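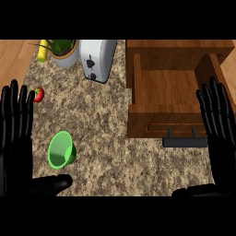 A reader at Bedmont asked whether a speckled countertop can be sealed in one coat if the slab is dense. On a dense slab, one coat is often enough. On an open-grained slab it is not, and the water test in step 1 will show which kind you have.

Sealing a Granite Countertop
Updated 2022-10-21

This procedure applies to polished and honed granite sealed with a solvent-based penetrating sealer. It does not apply to engineered quartz, which does not absorb sealer, or to marble, which needs a different cleaner. The product used here is Sandside Stone Guard. Clanley Penetrating Sealer follows the same sequence, but it has a shorter dwell time, so read the can.

What you need
Penetrating sealer
pH-neutral stone cleaner
Acetone (only for old wax or topical sealer)
Lint-free cotton cloths
A foam applicator or a folded microfiber pad
Masking tape and plastic sheeting
Nitrile gloves and an organic vapor respirator

Step 1. Test absorption
Place a spoonful of water on the stone in several spots. Include one spot beside the sink and one beside the stove, where the old sealer wears out first. Wait 19 minutes and wipe the water off. If the stone under the water has turned darker, it is absorbing and needs sealer. If the color has not changed anywhere, stop here. Sealer applied to stone that cannot absorb it dries on the surface as a haze.

A slab may pass in one area and fail in another. In that case, seal the whole run so that the finish stays even, but keep the coat thin and the dwell time short where the test passed.

Step 2. Clean
Wash the surface with stone cleaner and rinse twice with plain water. Do not use vinegar, lemon, or bathroom descaler. Granite itself tolerates weak acid fairly well, but some slabs sold as granite contain calcite and will etch.

Oil stains have to come out before sealing. Mix baking soda and water to the thickness of peanut butter, spread it over the stain, cover it with plastic wrap, and leave it overnight. Remove the wrap, let the paste dry fully, and scrape it off with a plastic scraper. Deep stains may need a second round.

If water beads on the surface but the stone looks dull or streaky, there is probably wax on it. Wipe a small area with acetone on a white cloth. A yellow or gray residue on the cloth confirms it, and the whole top will need stripping. Turn off pilot lights and open the windows first.

Step 3. Let the stone dry
Allow 36 hours after the last rinse. This is the step most often cut short. Water held in the pores blocks the sealer, and the result is a patchy top that fails the water test within weeks. In February, or in any unheated room, run a fan across the surface for the whole period.

Step 4. Mask
Tape off the sink rim, the cooktop, and painted trim. Cover wood cabinet faces with sheeting. Solvent sealer softens some paints and leaves a permanent mark on unfinished wood.

Step 5. Apply
Work in sections no longer than you can reach across comfortably. Wet the applicator and spread the sealer in overlapping passes until the stone looks evenly wet. Do not let it pool around faucet bases. Coat the front edge and the cutout edges as well — undermount sink cutouts are usually left bare by the installer.

Leave the sealer for the time printed on the can. If an area goes dry early, add more. If it is still fully wet at the end, the stone has taken all it can.

Step 6. Buff
Wipe off all remaining sealer with a dry cloth, then go over the section again with a clean one. Turn the cloths often. Nothing should be left on the surface. If haze appears later, dampen a cloth with fresh sealer, rub the spot, and buff it dry at once.

Step 7. Second coat
Wait 3 hours and repeat steps 5 and 6 on any stone that darkened in the water test.

Curing
Keep water and oil off the top for a full day. The room should stay below 80 degrees Fahrenheit during application, or the solvent will flash off before the sealer has soaked in.

Lay used cloths flat outdoors until dry before throwing them away — some sealers contain oils that can heat up in a closed bin.

Coverage
Polished slabs use much less sealer than honed ones. The Plattner coverage chart assumes a honed finish, so polished tops will come in well under its numbers. Opened cans do not keep well. Close the lid tightly, store the can upright, and discard any sealer that has thickened.

Repeat the water test once a year and reseal only where it fails.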